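Ticket 527 – Voting page for Rozīte contest shows old totals
Opened by: Urmas Kļaviņa
Assigned to: Haf Phillips
Product: Clolero fan site
Status: Closed

Description of the problem

We run the fan page for the Rozīte idol contest. There are 60 contestants in the first round. Since this morning the public ranking does not move, but the admin panel receives new votes normally. One contestant had 3,000 votes in the panel and 700 fewer on the public page. Her fan club has already written to us two times, and they are not happy.

I tried the following before I wrote to you:
– cleared the cache in my browser
– opened the page on a phone, without login
– pressed "Rebuild ranking" in the panel, which gave the green message but changed nothing

Reply from Haf Phillips, 15 Dec 2023

Thank you for the clear report. I can see the same difference on my side. Please tell me two things. Did anybody change the page template this week? And do the profile pages of the contestants also show the old number, or only the ranking?

Reply from Urmas Kļaviņa

The profile pages are correct. Only the ranking is old. About the template, I asked Normunds Šimkus and he says he moved the ranking block to the top of the front page, above the interviews and the photo posts. He did not touch the settings of the block itself. The order on the front page is now ranking, interviews, photo posts, radio schedule.

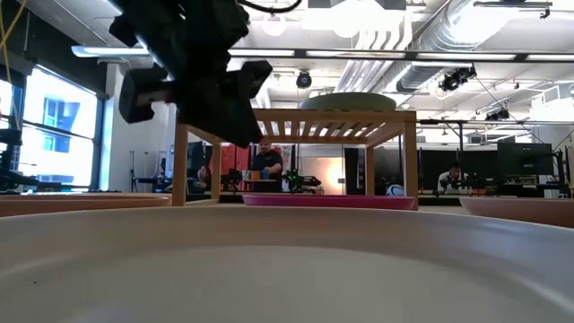
Step 1 – Check the block settings

Haf Phillips: When a block is moved to the top, the system makes a copy of it, and the copy gets the default refresh time. In your case this is "once per round". Please open Layout, then Blocks, then Ranking (copy), and set the refresh to five minutes.

Urmas Kļaviņa: Done and saved. The ranking is still old after ten minutes.

Step 2 – Remove the stored file

Haf Phillips: Then the old file is still stored. I deleted it from the server now. Please reload.

Urmas Kļaviņa: Now the numbers are the same as in the panel. I compared the first ten names and also the last two.

Closing note

Cause was the copied block. Votes were not lost. For the second round, please use "Move without copy" in the Layout menu – it is under the small arrow. Jaanus Paulauskas will add this to the help page.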